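Search minutes and papers Enter keyword

Trultgate Returns and Sorting – Automation Working Group
Minutes of the meeting held 15 July 2020, training room, Flirkau site

Chair: Blair Halliday
Attending: sorting line leads (both shifts), maintenance, health and safety, HR, employee representatives
Apologies: site finance

1. Minutes of the previous meeting
Accepted with one correction. Item 4 should read "bench trial", not "line trial". No robot work has been done on the live line.

2. Bench trial, Zakaria cell
Maintenance reported on the sorting bench. The cell runs one arm over a white table with a gray bin and a yellow-green bin at the back. Tape strips on the table mark positions and are not to be lifted during cleaning. The item set is mixed household packaging.

The trial log holds 1,474 pick attempts to the end of last week, of which 1,182 ended with the item in the correct bin. The remainder are split between dropped items, wrong bin and operator stop. The log does not yet separate the last two. Maintenance to add a field.

Cable routing at the wrist was discussed. The day lead asked if the loops could catch on a bin rim when the arm reaches back. Maintenance will review the slack and report.

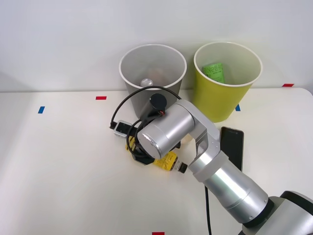

Will the cell replace the hand sorters on the day shift?
The current plan keeps all day shift posts through November, with two sorters per shift moving to exception handling and cell supervision; any change after that date has to come back to this group first.

The employee representatives asked that the answer be recorded in full. Agreed.

3. Changes to duties
HR tabled a draft duty sheet for cell supervision. Points raised:

- The sheet lists clearing stopped picks, restocking the table and completing the log. It does not list teaching new positions. The night lead said sorters are already doing this. HR to add it and review the grade.
- Hand sorters now rotate between stations every hour. A supervisor at the cell would stay in one place for longer. Health and safety wants the hourly rotation kept.
- Pick rate from the cell will not be used in individual performance reviews. The Chair confirmed this applies to the trial and to any later use – the wording will go into the duty sheet.

One representative noted that the easy items go to the cell and the awkward ones stay with people, so hand rates will fall on paper. Line leads accepted the point. Target rates for hand sorting are frozen until a new baseline is set.

4. Cans and cylindrical items
Maintenance said cans lying on their side remain the slowest class. Approach is from above with the gripper pointing down. Of the logged stops, 347 have been reviewed so far. Maintenance would not give a cause by item class until the review is finished.

The night lead suggested a shallow tray to stop cans rolling. Maintenance preferred to leave the table flat for the trial, as a tray would change the taught heights. Left open.

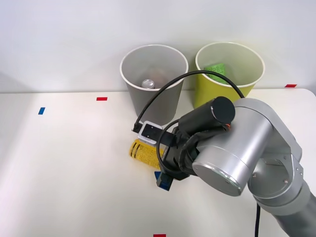
Item 4: gripper above a yellow can lying on its side, bench cell, Flirkau.

5. Training
Zeltell will deliver the supervisor course on site. There are 7 places. Line leads asked that places be offered by length of service and then by shift balance. Agreed. The course runs in paid time, including for night staff who attend during the day. Cover for the released hours has not been costed – carried forward to finance.

6. Safety
No injuries reported. One near miss: a sorter reached toward the table while the arm was paused and not locked out. The stop procedure has been reissued and read at both shift starts. Health and safety asked that "paused" and "locked out" be shown differently on the cell display. Maintenance to raise with Zakaria.

7. Actions
Maintenance – split log field for wrong bin and operator stop; cable slack review; display change request.
HR – revised duty sheet, including teaching positions and the performance review wording.
Line leads – course list for both shifts.
Finance – cost of cover.

8. Any other business
The request for a second bench was not discussed. Deferred until the stop review is complete.

Next meeting: date to be set by the Chair once the revised duty sheet is out.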